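Minutes, April catch-up, IT asset disposal

Present: Uzma Khokhar, Ludger Steinbach, and me on the keyboard again (sorry in advance for the typing).

We kicked off at 9.15 with the Vumex laptops. There are 375 coming off lease and I'd hoped to have them all signed out by now, but 16 still have no asset tag, so Ludger's going to chase those with the Codov office. Uzma reckons we should hold the whole lot until the serials match, and I've come round to her view.

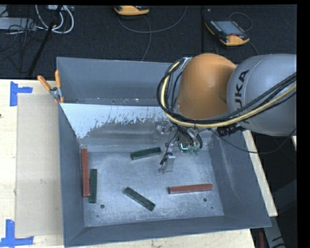 Grey metal bin with red and dark green blocks on its floor.

Next up, shredding! Tripathi quoted $3,776 for the old backup tapes, certificates included. I thought that was a bit steep, Ludger didn't, and we agreed to ask for a price on 400 tapes before anyone signs.

Uzma wants the Skernuvska storeroom key log brought up to date. I'll do it this arvo.

Finished at 10.05. Ludger to book the room for May.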